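Home Projects Reports Gallery Contact

Bellik – two-arm sorting cell
Project report, fault section
Kerneck workshop, 3rd June

What we wanted to do

Get two arms to portion small parts out of open bins into a cup. Left arm scoops, right arm looks after the cup. Sounds easy. The control side was mostly finished in January so we thought the rest would be tidying up. It wasnt.

What went wrong

The left arm stopped dead in the middle of a scoop. No warning on the screen, just a frozen position readout, and then the arm sagged under its own weight until the scoop was resting on the edge of a bin. Right arm carried on as if all was well. It was on its way over to meet the left one and would have hit it if the stop button hadn't been pressed.

So two faults really:
– left arm lost its signal and went limp
– right arm had no idea and kept moving

The second one is the serious one. First one is annoying, but a limp arm moves slowly. An arm driving into another arm at full speed breaks gears, or fingers if someone is reaching in for the cup.

Finding the cause

First guess was the software. Lost a lot of time on that. Ran the Simiyu script again with logging switched on and the messages were being sent fine, they just weren't getting there. Swapped the left and right control boards, fault stayed on the left. So not the board.

Then tried moving the arm by hand through the scoop with the power on low. Every time the elbow folded past a certain point the readout froze. The cable was being pulled tight round the outside of the joint and the plug at the base was working loose. Only by a hair, you could not see it by looking. Pushed it back in and everything came back.

The cable had been tied down too short. Our own fault, we did that when we tidied up the wiring for the Gultitz visit.

What we changed

Retied the left cable with more slack at the elbow and loose loops at the base. Same on the right, although it had never failed. Added a check in the code: if either arm is silent for 200 milliseconds both of them hold position. Also cut the top speed whenever the grippers are both over the middle of the table. 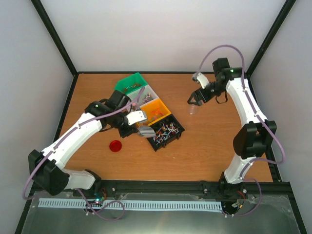

Fig. 2. Both arms over the table, bins between them and the clear cup under the right gripper. Purple cable loops round the left elbow.

Testing after the fix

Pulled the left plug out on purpose, 3 times, with the arms in different places. Both arms held each time. The right one is a bit slow to settle and we would like to know why, no time left to look into it.

Still to do

A proper clamp on the plugs, cable ties are not enough. A guard or at least a marked line on the bench so people keep thier hands out. The stop button should be reachable from both sides, at the moment it's only on the left.

Contact the project group | © Bellik student project, Kerneck | Back to top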